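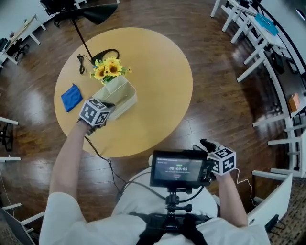
Round table with the organizer box and sunflowers, desks along the right

Can a machine tidy a table like this yet, or am I dreaming?
Posted by Oleksandra Levchenko in Home and Workshop Help

Hello everyone, and thank you in advance for reading, I do go on a bit. I look after a shared work room in Blackburn, and every Monday I go from table to table putting things back where they belong. It isn't hard work. It's a box that has wandered, a pouch left out, a cable coiled up where the lamp is supposed to have some space, and then the fake flowers, which somebody always likes to move. The round table is the worst because everything lands on it.

My brother-in-law keeps telling me that a machine will be doing all this by May and that I should stop complaining and save up. I already have one of those little floor-cleaning robots at home (I paid 189 for it, and it's earned every penny, bless it), so I'm not against the idea at all! But picking things up and putting them somewhere sensible seems like a different matter. Is there anything a regular person can buy that would clear a small table, or even just put the pouch in the box? And would it know to leave the sunflowers alone? I'd be happy with slow. I'd be happy with very slow, if it could do it while I'm having my lunch.

Thắng Tô

Hi Oleksandra, what a nice question. I repair packaging equipment for a living and I spend more evenings than I should reading up on home robots, so take this as the view of a keen amateur where your table is concerned.

The short version is no, nothing I would tell you to spend your own money on. Your floor robot does well because the floor is flat and its whole job is to cover it. A tabletop asks for a lot more. The box is see-through-ish, and see-through material is hard for many cameras to judge the depth of. The pouch is cloth, so it changes shape the moment you pinch it. A coiled cable is worse again, and if one end happens to be plugged into something you can pull the whole lot onto the floor. Artificial flowers have leaves sticking out every which way, and an arm reaching past them can easily catch one and drag the box along.

All of those have been done by research arms, one at a time, sometimes very nicely. What I haven't seen is one you can leave alone with a different mess every week. At our shop we have an arm that moves cartons, 500 of them on a good shift, and it's wonderful, but the cartons arrive facing the same way every time. Turn one sideways and it stops and waits for me.

If you want to make things easier for yourself now, and for a machine later on, give each item a fixed home. A shallow tray for the pouch and a hook for the cable would do more for your Mondays than any gadget I know of. I'd also move the lamp to one of the desks if the cord reaches, as that thin pole is one more thing to work around, for you as well!

Jamie Tunstall

Just get a bigger box lol. We had the same trouble at Cistico and put one big bin in the middle, everything went in it, done in 5 minutes. Didn't need a robot. Finding things again was a bit of a pain though

Parvaneh Mirzaei

I agree with most of what Thắng wrote, but I'd be a touch more hopeful. A lot of the recent progress comes from machines learning from people doing ordinary chores by hand, with cameras and trackers recording how the hands move, and a pouch or a box of flowers on a table is the sort of thing they practice with. Soft things and cables are still the weak spot, he's right there, and so is knowing what you meant by "tidy." Your idea of leaving the sunflowers alone is easy to say, but where the box should end up is in your head, and you'd have to show it.

I wouldn't wait for May. If you do see one advertised, ask the seller to run it on your own table, with your own bits and pieces, and to let you move something halfway through. If they'll only show you a video, keep your money and enjoy your lunch.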